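I've been promising a kitchen post since October and kept putting it off, mostly because the kitchen was in no fit state to be written about. We moved to Rendville with everything wrapped in newspaper and I unpacked it the way I unpack everything, which is to shove it in the nearest cupboard and shut the door quickly. So for months the bowls lived with the baking trays, the cups were in three different places and I had to move a casserole dish every time I wanted to drain some pasta.

Anyway! On Wednesday I finally had a free afternoon, put the radio on and pulled the lot out.

First thing I learned is that I own far too many white plates. They came from my old flat, they're heavy, half of them are chipped and I don't even like them. Out they went to the charity box (the good ones, I'm not a monster) and I kept only the coloured bits, the ones I reach for anyway. I've always been drawn to those soft sugared-almond colours, and a pinky lavender plate makes even beans on toast look like you've made an effort.

Then the cupboard. It's one of those Clanik wall units, 60 cm wide, with shelves that are meant to be adjustable, except that two of the little pegs had been painted in by whoever lived here before. I got them out in the end with a butter knife and quite a bit of swearing. Moving the middle shelf down one notch has changed my life — I can now stand the colander up on its side at the back, with the small bowls stacked in front of it, and get at either without an avalanche.

The other big change is fruit. I used to keep it all in a deep bowl, and whatever was at the bottom went furry before I remembered it was there. Now strawberries get eaten off a flat plate where I can see them, and bananas sit well away from everything else because they make the rest ripen too fast. I've thrown away a lot less since, though I did find a very sad satsuma behind the bread bin yesterday.

I did the sorting by colour in the end, greens and blues to one side and the pink plate up at the top with the strawberries, and I was so pleased with it all on the white table that I didn't want to put it away.
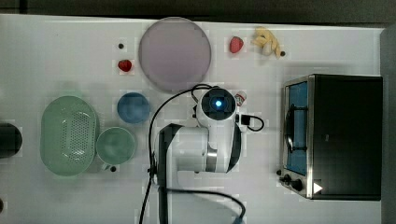
Is it worth buying shelf risers for a small cupboard? Only if your shelves won't move. I bought a Tirex one before I'd freed those pegs and it's now holding up a basil plant on the windowsill, where it looks rather nice. If yours do adjust, spend ten minutes on that first and see how you get on.

Next up is the drawer under the hob, which I'm dreading. There are at least two potato mashers in there and something with a handle that I can't identify.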